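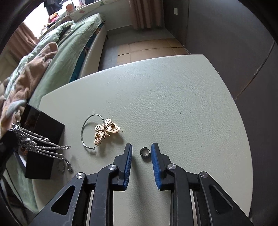
Unit 6: Small Shiny Things

Teaching Robots by Hand, Jomthorpe evening section
Instructor: Kamol Chantharasri
Handout revised 12/21/24

Read before the lab. Bring your gripper, your charger and a jewelry selection you would not mourn.

Where we are

In Unit 5 you picked up mugs. Mugs are generous objects. They have handles, they stay upright, and if you grab one slightly wrong it mostly forgives you. Several of you wrote in your lab reports that grasping was "basically solved." I have kept those reports and will be handing them back with this unit.

Our goal for the term is still the same: by the end of March the class should have a shared set of 2,000 usable demonstrations, which we'll use to train one policy for the Luvcombe arm. The count as of this handout is 1,354. A good many of those are mugs. The arm is going to be excellent at mugs.

What makes jewelry hard

Start with size. An earring is smaller than the pad that is supposed to hold it, so the moment you close the jaws you lose sight of it, and so does the camera. The last clear view of the piece comes before contact, and the policy has to do most of its deciding from that view. If you rush the approach, you have thrown away the only part of the recording that had any information in it.

Next, shine. Polished metal shows the camera a small picture of everything else in the room. A silver hoop by a bright window and the same hoop under a ceiling lamp can look like two different objects. We want both. Record near the window during the day and away from it in the evening, and write down which was which, in words someone else could understand. "Normal light" is not a lighting condition.

Then holes. A bangle is mostly air. You can come at it from above and pinch the wire, or put one jaw through the middle and close on one side. Both work. What doesn't work is starting one way and switching halfway through, which teaches the arm to dither. Pick before you move.

Chains deserve a section of their own and get one below.

Setting up

1. Use a real table in a real room. Bedrooms are fine, kitchens are fine. Leave the room the way you live in it. The lab bench is already in the data more than anyone needs, and the arm should learn that a rumpled blanket in the background is none of its business.

2. Wipe the pads. The ribbing on the blue pads collects lint, and lint grips lint much better than it grips a ring.

3. Check the pivot pins. If one jaw gets to the middle before the other, stop and fix it now. You will not fix it later. I have met you.

4. Start Clakudeck and do the open-close calibration three times. The third one is the one it keeps.

5. Lay out your pieces with enough space that the jaws can open fully around each one. A crowded table is next week's problem.

Recording a demonstration

Begin with the jaws open and the piece in view between them or just beyond. Hold still for a slow breath. Move in at the speed you would use if the earring belonged to your grandmother and she was watching. Close, lift, pause, place, open, back away. Then stop recording. Walking off to answer the door with the recorder running is a demonstration too, and last term's arm learned a little of it.

A session is 30 minutes. Your wrist will tell you it could do more. Your wrist is thinking of today only.

If you drop the piece, keep recording and pick it up again, provided it landed on the table. Recoveries are valuable and most people delete them out of pride. If it landed on the floor, end the take and go find it. A plain surface under the table makes this much quicker, and flattened cardboard does nicely.

The gift box task

This is the graded part. Use a small open box with tissue inside, and a bracelet. The bracelet starts on the table and ends in the box, or the reverse. Alternate. Don't do all your ins and then all your outs, or the policy will conclude that the direction depends on how tired you are.

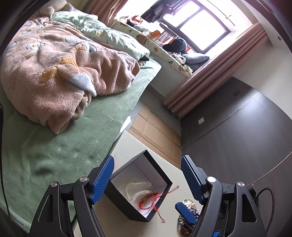
The tissue is the awkward part. It moves when you touch it, it springs back when you let go, and it is happy to come out with the bracelet. Count a take as good if the bracelet leaves and the tissue stays. If they leave together, tag the take "double pick" and save it in the folder of that name on Ongart. We'll need those in Unit 8, when we try to get the arm to notice its own mistakes.

Cord bracelets have loose ends, and the ends will hang over the rim. Don't tidy them with your free hand. Your free hand has no counterpart on the Luvcombe, which has one arm and a limited interest in neatness. If the ends bother you, tuck them in with the gripper and record that as its own task.

Change the angle of the box between takes. A box squared up to the table edge every single time produces an arm that can only cope with boxes squared up to the table edge. We know this from the shoebox incident, which is on the recording from week four if you want to see it.

Chains

Leave them alone until you have finished the box. When you do get to them, lift from one end and let the rest follow. A chain picked up in the middle makes a lovely knot, and you'll have to undo it by hand before the next take. Two chains together are forbidden in this unit.

What to hand in

Each pair uploads up to 300 takes to Ongart. Fewer good ones will score better than a full folder of twitching. With them, send one page covering:

Which pieces you used, with the size of the smallest
Your lighting notes, in words
The grasp you chose for each ring-shaped piece and whether you stuck to it
One take you're unhappy with and what the arm would learn from it

That last item carries the most marks. Previous classes have tried answering "none," and it went about as well as you'd expect.

Reading for next time: the chapter on cluttered scenes, up to the cutlery drawer. Skip the proof.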